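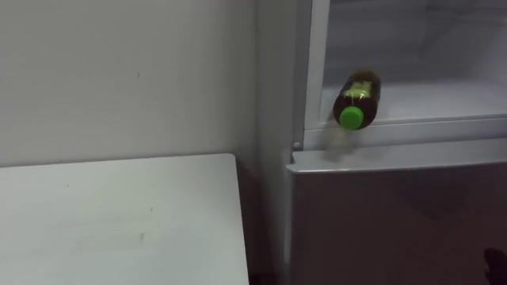
About Calell Language School

Calell Language School teaches English, Spanish and Catalan to adults who work during the day. The school was founded by two former evening-class teachers and began with a single group of 8 learners in a rented room above a print shop. It now enrolls 564 students each year across its two sites, the main building on Beltrán Street and the smaller Jellby Annex.

Our Teaching

Courses run for one term and are offered at six levels. Each new student takes a short written test and meets with a teacher before being placed in a group. Spoken practice takes up the larger part of every lesson, and grammar is taught as the need for it arises in conversation and reading. Homework is assigned weekly and returned with written comments.

The school does not prepare students for one particular examination. Those who wish to sit an outside test may join the spring review course, which meets twice a week and includes two full practice papers.
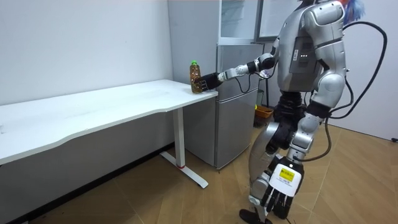

Groups are kept small, and a class that grows too large is divided at the start of the following month. Evening lessons begin at 6:30 p.m. The Jellby Annex also offers a lunchtime conversation hour, open to students at the third level and above.

Fees and Assistance

Tuition is charged by the term and may be paid in 3 installments. The Trurex Fund, established by a former student, covers up to 80 percent of tuition for learners who have recently lost their employment. Applications for the spring term are accepted through December.

Library

The lending library on Beltrán Street holds novels, graded readers, dictionaries and a modest collection of recorded plays. Enrolled students may borrow four items at a time. Former students retain reading-room access for one year after their last course.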